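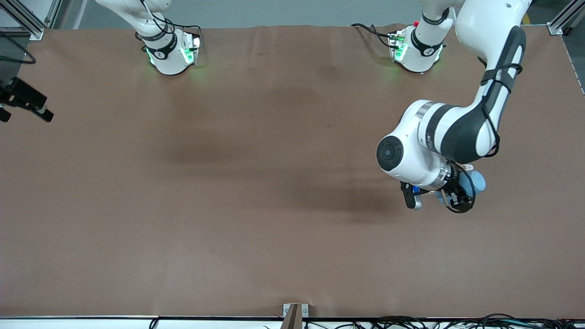
The two arms of Bruno over the covered work surface, with the left arm extended.

Bruno (workshop robot)

Bruno is a two-armed tabletop robot assembled in a shared workshop in Bellden. It consists of a pair of jointed arms mounted side by side at the rear of a covered table, a metal support frame, a control computer and a set of programs written by members of the workshop. The robot is used for picking up, moving and setting down light household objects. It was built on the premises of the Zunwood workshop, and its drawings and parts list are kept there in a binder and on a shared drive.

Name

The build was entered in the workshop log as "table robot" until the first arm was powered on. The name Bruno was taken from the brown sheet laid over the table, which was in place before either arm. An earlier single-arm build at the same workshop, named Bright, was taken apart to supply cable, fasteners and part of the control software.

Background

Bright was a small arm made from hobby servos and printed links. It could lift an empty cup but lost its position when a joint was held under load, and the printed elbow cracked twice along the layer lines. Members decided in May to stop repairing it and to build around ready-made arms, leaving the frame, table, wiring and software as the workshop's own work. The arms were bought used, as a matched pair, and arrived without a stand or instructions.

Construction

Frame and table

The frame is made of aluminum extrusion joined with brackets and fixed to the table. The first version stood on the floor next to the table without being attached to it. When one arm stopped quickly, the table and the arm bases moved relative to each other, and recorded positions could no longer be repeated. Bolting the frame to the table removed the fault.

The tabletop is covered by a matte brown sheet. A bare white top had been used during the first trials, but it reflected the overhead lamps into the camera and made light-colored objects hard to separate from the background. The sheet is not glued down. It creases with use and is smoothed by hand at the start of a session, and it is replaced when a crease becomes high enough to catch a fingertip.

Arms

The bases stand along the rear edge of the table, and the robot is treated as facing the person working at the front. Left and right are named from the robot's own side in all code, labels and log entries. A viewer standing at the front of the table therefore finds the left arm on the right. The convention caused a number of wiring errors early in the build, after which colored tape was put on both ends of the main cables.

The links are white, and the left arm has dark grey side panels on its upper link. Green indicator lights are located low on the housings near the table. Operators read them from the front of the table before starting a program, although the workshop procedure also requires a check of the status page on the control computer.

Grippers

Each arm can carry a gripper with angular fingers. The gripper is attached to a flange at the wrist, and its cables are looped around that flange before they run back along the arm. The loops were first made too short. With the wrist turned near its limit, the cable was pulled tight and the gripper dropped off the network. Longer loops cured this but could snag on tall objects, and the present length is a compromise between the two.

Grip force is limited in software. Soft or rounded objects are approached slowly, and the fingers are closed until the motor current rises above a set value. The value is stored per object type in a plain text file.

Wiring

Power and data cables run from the arm bases to the control computer. Cable along the arms is held with straps – plastic ties were tried and cut into the jacket where the links bend. Enough slack is left at each base for the first joint to turn through its working range. Further cable lies along the front of the table, where it remains the least tidy part of the build. A covered channel for the front edge has been drawn but not made.

The power supply is switched separately from the computer. This allows the arms to be shut off while a program is being edited, and the log can still be read after an emergency stop.

Software

The control software is divided into 3 parts: a driver for each arm, a planner that checks a requested motion for contact between the arms, and a recorder. The planner treats the space above the middle of the table as shared. Only one arm may enter the shared space at a time unless a program has been marked as a two-arm task. An arm that is waiting is moved to a position clear of the work area.

The recorder stores joint positions and camera images for each run. A run can be played back at reduced speed. Playback was first written to find the cause of dropped objects and later became the usual way of teaching a new motion: an operator guides the arm through the motion once, trims the pauses, and replays the result.

Calibration

The arms are calibrated against marks placed at known points on the table. Each gripper is brought to every mark in turn and the difference between the expected and measured position is saved. Calibration is repeated after the frame bolts have been touched or the sheet has been changed. At the last full calibration the largest error was 2 millimeters, found at the front corner farthest from the arm being tested.

Shadows from the arms fall across the table and change as the arms move. Early object detection relied on brightness and often marked a shadow as an object. The present method compares color and outline, and works best with items that differ clearly from the brown sheet.

Use

Bruno is run mainly on Saturday, when the workshop is open to all members. Typical tasks are sorting small items into trays, handing an object from one gripper to the other, and placing objects at marked points. The log lists 645 recorded runs, of which 63 ended with an operator pressing stop. Most of the stops were made during handover tasks, where both grippers work close together.

Known limitations

The robot has no sensing in the fingertips and cannot detect a slow slip. Objects lying flat on the sheet, such as cards and thin lids, are difficult to pick up. Reach is poor close to the arm bases, where the elbow has to fold tightly. The frame bolts loosen over time and are checked monthly.

See also

Bright (robot arm)
Zunwood workshop
List of builds in Bellden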